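Hand-held grippers: inspection checklist before the November order

Site: Jarance, upstairs workroom
Date of inspection: Apr 20, 2026
Carried out by: Mavis Ambrose, with Toshio Chiba
Read by: Cormac Corrigan (purchasing), Sieglinde Fuchs (safety)

Scope

This covers the hand-held grippers used for tabletop recording, the tables they are used on and the storage between sessions. It does not cover the Maslow arm, which has its own sheet. Each line is marked OK, Fix or Hold. A Hold means the point has to be settled before money is committed. Prices are left out except where a comment needs one.

Section A: The tool

A1. Finger pads seated fully on the jaw tips
Result: OK
Comment: Blue pads on all tools checked. Press each one sideways with a thumb. If it moves, take it off, wipe the tip and seat it again. The ridges should face the other pad.

A2. Pad surface free of cuts and glazing
Result: Fix
Comment: One pair had gone smooth along the lower ridges. TC has changed it. We are down to the last bag of spares. Pads need to be on the order as a separate line, because Bassi's quotation only includes the pair fitted to each tool. CC to ask for a price on a bag of 50.

A3. Pivot screws present and tight
Result: OK
Comment: Check both arms, both sides. Do not use thread lock from the general cupboard. The last lot got into the joint and the tool had to be stripped.

A4. Jaws open and close without sticking
Result: OK
Comment: One tool is slower to return than the others. It passes, but write it down again next time so we can see if it is getting worse.

A5. Pinch points
Result: Fix
Comment: The gap behind the pads will catch a fingertip if the trigger is squeezed while somebody is adjusting the camera. SF wants a sticker on the handle. Otik supply a guard for their own tool, and we should find out if it fits ours before buying anything of theirs.

A6. Camera mount and lens
Result: OK
Comment: Mount rigid, lens clean. Clean with the cloth in the lid, dry. Kitchen roll has been used on at least one lens and it shows.

A7. Weight and strain
Result: Hold
Comment: The present tool is 700 g with the camera on. People manage a morning, then the wrist starts to complain. The Bassi replacement is said to be lighter, but the figure in the brochure leaves the camera out. We need the weight as used. No order until we have held one with everything fitted.

Section B: The table and the objects

B1. Table stable, no rocking
Result: OK
Comment: Lean on each corner. If it rocks, use the screw feet. Folded card under the leg is not acceptable.

B2. Objects in sound condition
Result: OK
Comment: Run a finger round every rim before the session. Chips go in the box marked for breakages, whatever size they are. Crockery with a hairline crack is not to be used even for a rehearsal.

B3. Range of shapes matches what the new tool will be asked to do
Result: OK, see comment
Comment: The crockery task is the one to judge a purchase by. Soft toys and boxes can be picked up with almost anything, so they tell us very little about whether a tool is worth the price. Glazed ceramic is smooth and hard, and the rim of a shallow dish has to be taken between the pads at the right angle or it swings. The fluted bowls give the pads something different to hold. Any demonstration tool should be tried on both kinds, on our table, by someone who has not used it before.

White dishes with black rims, shallow ones and deeper ribbed ones, are laid out on the grey tabletop with the jaws open in front of them.
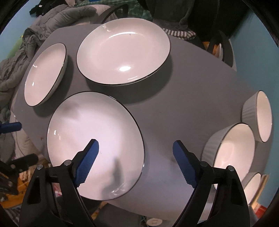

B4. Objects kept back from the table edge
Result: Fix
Comment: Leave a hand's width clear on every side at the start. Things get pushed outwards as the session goes on and the person holding the tool is looking at the jaws. An edge strip would help. TC thinks a strip of foam pipe cover would do the same job as the moulded one in the catalogue, and I would rather try that first.

B5. Footwear
Result: OK
Comment: Closed shoes for anyone doing crockery. This includes visitors who are only there to watch a demonstration.

B6. Breakages recorded
Result: Fix
Comment: The sheet has gaps. We have 17 entries since it was started, and several have no tool number, so we can't say which tool was in use. Without that we can't tell Bassi whether the pads or the people are at fault. A replacement allowance for crockery should be in the budget in any case. It has been coming out of petty cash.

Section C: The room

C1. Floor clear where the operator stands and steps
Result: Fix
Comment: Bags, coats and papers go on the shelf by the door before the first recording. We do want rooms that look lived in, and Alaric Fitzsimmons is right that a bare room makes poor recordings. Things may stay on the furniture. They may not stay where feet go.

C2. Chairs pushed in or moved away
Result: OK
Comment: A chair on the far side may stay if it does not need to be reached round.

C3. Tools not in use put down safely
Result: Fix
Comment: Spare tools belong in the rack, handles inwards. They get left where the last person stood. The rack is full, which is part of the trouble, and a second one should be ordered with the tools. It was left off last time to bring the total down and we have paid for it since in bent jaws.

C4. Lighting
Result: OK
Comment: Strong overhead light puts glare on glazed dishes. It is a matter of recording quality and outside this checklist, but AF asked for it to be noted in case lamps are being bought. Diffusers before lamps, please.

C5. Charging
Result: OK
Comment: Chargers off the floor and away from the sink. No batteries left on charge overnight. Ask each supplier whether the new packs fit the present charger. If they don't, the chargers belong in the price comparison.

Section D: Before the order is placed

D1. Demonstration tool received from Bassi and from Otik
Result: Hold
Comment: Otik have agreed to a loan. Bassi have not answered. CC to chase.

D2. Same person, same dishes, both tools
Result: Hold
Comment: Depends on D1. Use the fluted bowls and the shallow dishes, and fill in this checklist for each loan tool, Sections A and B.

D3. Number of tools
Result: Hold
Comment: The request says 3 more. I would agree to that only if the spare pads and the rack are in the same order. If the sum won't stretch, drop a tool and keep the pads.

D4. Repairs
Result: Hold
Comment: Find out whether pivot screws and springs can be bought singly. With the present make they come as a full arm, and the arm is the dearest part after the body.

D5. Training time
Result: OK
Comment: Half a day per person, already in the staffing plan.

Actions

Cormac Corrigan: pad price, Bassi loan, weight with camera fitted, battery question.
Toshio Chiba: edge strip trial, and a look at whether the Otik guard fits.
Sieglinde Fuchs: sticker wording for the pinch point.
Mavis Ambrose: new breakage sheet with a column for tool number. Old sheets stay in the folder.

Anything marked Fix is to be looked at again before the loan tools arrive. Lines marked Hold stay open until Cormac has initialled them.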